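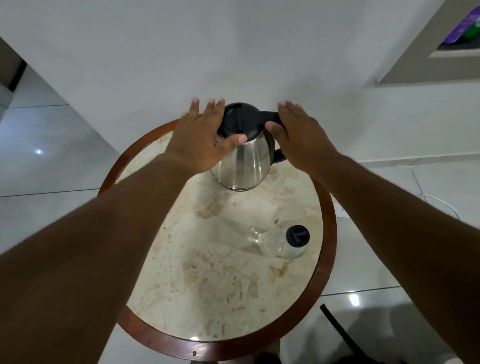 Plenik open day, July: the kettle cell at Nenel

I went mainly for the drink-making cell, and spent most of the afternoon there. It is a single Malico arm that fills an electric kettle from a plastic bottle, and Nenel uses it to test software for home robots. The arm stands in the back workshop. The hand work that its programs are built from is done by a person at a round side table with a wooden rim, with a steel kettle and a clear bottle.

The job is split into 32 steps. Opening the lid is one of them, and so is every change of grip on the bottle. Before a step goes into the controller it is done by hand until the order of movements is settled. Small parts get the most attention. Bottle caps were dropped so often in the early runs that the finger pads have been changed two times.

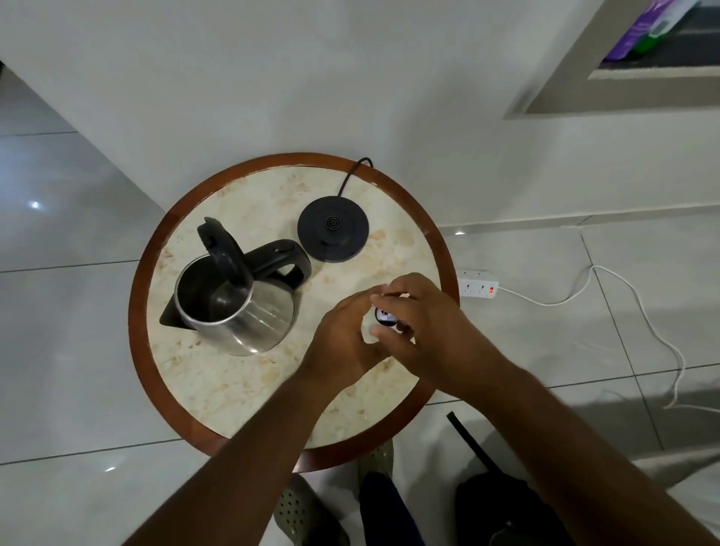
One of the other visitors asked why the arm didn't just start with the cap already off, as it would in any factory. Our guide replied that the software was meant for homes, where bottles are usually closed, and that skipping the cap would hide the fault they most wanted to fix.

Next came setup. At the start of each shift the arm is sent to its home position, and the kettle base is checked against two marks on the worktop. If the base has shifted, the pouring position has to be taught again. That takes 47 minutes, so the base in the cell is now held down with a clamp.
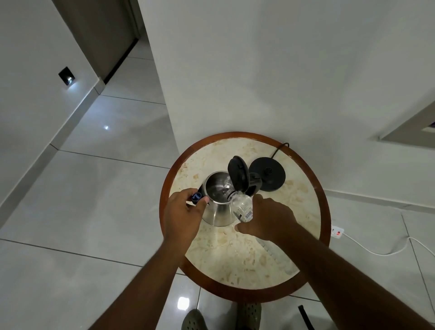

Pouring is the step that wears the cell most. The wrist turns the bottle almost all the way over and the cable inside gets twisted each time. They showed us an old cable with the sleeve split near the connector. The new one has a longer loop and is looked at every morning. A drip tray under the wrist is emptied at the same time, and the finger pads are wiped down with a dry cloth.

We didn't see a full run. The Saxena controller had stopped on a wrist fault before lunch and the cover was still off when our group left at 4 p.m. Parking is behind the building, and the workshop entrance is up a short ramp.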